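How to trim your gripper demos before you train on them

I put off writing a trimming script for way too long. My plan was to feed everything to the policy and let it sort out the boring parts, and what I got was a policy that had learned to hover. It would glide over to the thing it was supposed to grab and then just hang there, forever, like me in front of an open fridge.

So! Start by plotting finger width against frame number for one episode. I use Lekota for this, but any plotting tool will do. You want a long flat stretch with the fingers open, then a drop, then another flat stretch. The drop is your grasp.

Next, pull up the frame just before the drop and look at it with your own eyes. In my test episode that was frame 244, out of 862.

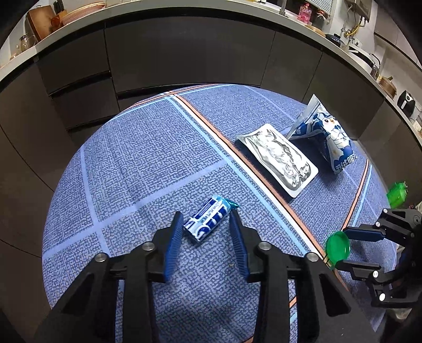 Frame 244, left gripper: fingers open on both sides of the candy roll.

If the object sits between the fingers like that, your video and your width log agree. If the fingers look shut while the log says open, your timestamps are off, and you should fix those first (mine were, and it cost me a whole Thursday).

With two grippers, do each one separately. My right one is holding a green cap at that same frame, so if I cut on "left hand isn't moving" alone I could throw away perfectly good right-hand data. Only mark a frame as idle when both hands are still and both widths are flat.

Now set the threshold. I started way too strict and chopped off the slow final approach, which you really want to keep — that little creep toward the object is where the policy learns to line up. Kagiso Ngcobo suggested padding every drop with 15 frames on each side, and I've left it there ever since.

Save the trimmed copy under a new name, rerun the plot, and scrub through a few episodes before you start training.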